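Unit 7: Measuring and Recording Interior Rooms
Course handout, Introduction to Building Survey
Instructor: Kartini Hidayat

Purpose of the unit

Students will learn to produce a measured record of a single room that another person can draw up without visiting the building. The unit covers preparation, the sequence of measurement, the treatment of openings, and the written notes that accompany the sketch. It assumes that students have read the Unit 6 handout on scale and have brought a tape, a clipboard, and two pencils of different hardness.

Preparation

Walk through the whole building before measuring any part of it. Note which rooms share walls, where the floor level changes, and where access may be a problem. Assign each room a letter and write it on every sheet that concerns that room. Sheets without a room letter will be returned unmarked.

The sketch is made first and the figures are added afterward. Draw the room large enough to fill most of the sheet. It need not be to scale, but the order of features along each wall must be correct. A common fault in student work is a sketch so small that the dimensions crowd one another and cannot be read the next day.

Running dimensions

Running dimensions are taken from one fixed point at the end of a wall, with the tape left in place and each feature read off in turn. They are preferred to separate dimensions because a small error at one reading is not carried into the next. Record the figure at right angles to the tape line, and always state the corner from which the run began.

Take all plan dimensions at the same height, normally just above the window sill. Where furniture prevents this, note the height used. Light furniture may be moved with the owner's permission and must be put back. It is left off the plan unless the client has asked for an inventory.

Diagonals

Few rooms are truly square. Four wall lengths do not fix the shape of a room, and at least one diagonal is needed before it can be drawn. Take two wherever possible - the second serves as a check on the first. In the Mandagi house exercise last term, one team recorded a room with 373 inches of combined wall length and no diagonals. The drawing could not be completed, and the team had to return to the site.

Openings and ceiling height

For each window, record the width and height of the opening, the height of the sill above the floor, and the number and arrangement of panes. For each doorway, record the clear width, the head height, and the side on which any door is hung. Ceiling height should be taken in more than one place, including once near a corner where two walls and the ceiling meet.

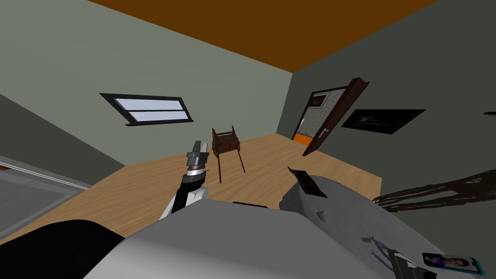
Written notes

Notes are made in the room and are not to be reconstructed later from memory. They should cover floor finish, wall finish, visible cracks or staining, and any feature that the sketch does not explain. Use plain terms. If a material cannot be identified with confidence, write "not identified" and move on.

Field books are to be kept in ink once the sketch has been checked. The Stusent field book is sold at the campus store, but any bound book with numbered pages is acceptable. Loose sheets are not.

Assignment

Each pair will survey one room in the Woditz building and submit a field sketch, a page of notes, and a plan drawn to scale. Work is due at the start of class on Tuesday. The assignment carries 69 points. Points are deducted for missing diagonals, for dimensions without a stated starting corner, and for plans that do not agree with the field sketch.

Questions about building access should be directed to Cempaka Lau in the department office.

Building Studies Department - Course Materials - Contact the department office - Copyright, all rights reserved - Back to top

Comments

cmarsh: Is the diagonal taken at floor level or at the same height as the walls? Our room has a baseboard heater in one corner.

K. Hidayat: Use the same height as the walls. If the heater is in the way, measure above it and write the height beside the figure.

tollund_r: The link to the Unit 6 handout opens Unit 5 for me.

C. Lau: Thank you. The link has been corrected.

jpb: Can we use a Pruniteck laser measure in place of the tape?

K. Hidayat: For ceiling heights only in this unit. Plan dimensions are to be taken with the tape.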